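Meltomura Community Lunch Project
Progress report to the Rustard Fund, second period
Prepared by Anoma Saha, 5 Jun 2021
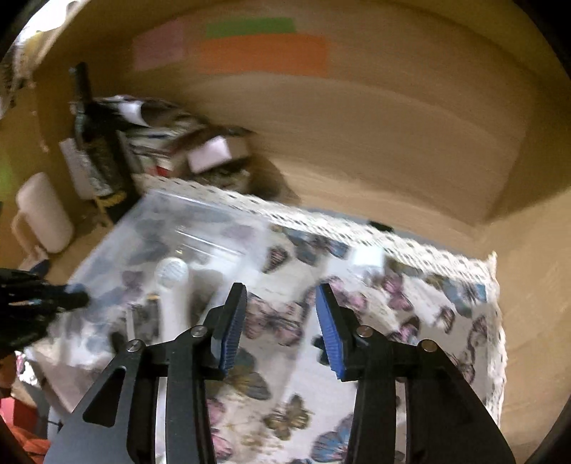 Butterfly-print tablecloth with lace trim.

Dear Noémie,

You asked for a report that was shorter than the last one and had fewer adjectives. I have done my best on both.

Where we are

The lunches are running. We serve twice a week in the old chapel hall on the Meltomura road, at noon, to anyone over sixty and to anyone who walks in and says they are. Our grant application promised we would reach 114 regular guests by the end of the second period. We have not. Attendance climbed well through the winter, then dropped when the bus company moved the stop to the far side of the hill. The new stop has a nice shelter and a steep walk. Desta Berhe has written to the bus company, and the bus company has written back to thank her for her interest in buses.

In the meantime we are picking people up. Amrit Gosselin has the use of his brother's van on lunch days, and we pay for fuel out of the travel line. This was meant to cover staff training, so we are asking you to let us keep doing it. The training was a one-day course called Leading With Listening. We think we can manage without.

The kitchen

The secondhand range is in and passed its inspection on the second try. The first try failed over the height of a vent hood that had been measured by two different people in two different units. It has now been raised, and the ceiling around it has been patched by Renzo Negri, who also cooks. If you visit, please say something kind about the ceiling.

We bought the dishwasher from Milex as planned. It arrived with a Portuguese manual and a drain hose of great ambition. The plumber charged $500 to make it reach the drain, against nothing in the budget, as I had assumed that a dishwasher came ready to wash dishes. I have moved the money from the signage line. The sign is a painted board and people seem to find us.

Menus

Renzo plans three weeks at a time. Soup is always offered, and there is one dish without meat, which started as a courtesy and now runs out first. The lentil bake has a following. The fish pie was tried in the first month and will not be tried again. Guests were asked for comments on a card, and the cards on the fish pie are available should you want them for your records.

Your last letter asked whether we had considered "culturally responsive meal design." We asked Mrs. Gökçe from the bakery to do a stuffed pepper day. It went well and she has agreed to do another. I hope that counts.

Linen

The application had us using paper covers on the tables. We switched to cloth in the second month, partly for cost and partly since several guests told Desta that paper made them feel like they were waiting for a blood test. Most of the cloths were given by people clearing out their mothers' cupboards, so nothing matches. There is some competition over who sits at which one. Washing is done at the laundromat and comes out of the cleaning line, which is holding up.

Money

We have spent a little less than planned on food and a good deal more on getting it, the guests and the water to where they need to be. Overall we are within the grant. The full table goes to you separately in the format you sent, including the column headed "Learning," which I was not sure how to total.

Things that did not go well

The phone line for bookings was a mistake. People rang to chat and then came anyway, booked or not. We have stopped taking bookings and now cook for more than we expect, and the extra goes home in tubs. We are short of tubs. If the Fund has a view on tubs I would like to hear it.

The afternoon singing group has not started. The piano needs work and the man who was going to lead it has taken up with a choir in town.

Next period

We would like to add one more lunch in November, when the hall is cheap to rent and people's heating bills start coming in. Desta will run the door, Amrit will keep driving until the bus question is settled, and I will try to get a second cook in so that Renzo can take a vacation. He has not asked for one, but he has begun leaving brochures near the sink.

We would also like your approval to lower the guest target until the stop is moved back or the hill is made flatter. I can call any morning before ten to talk it through.

With thanks,
Anoma Saha
Project lead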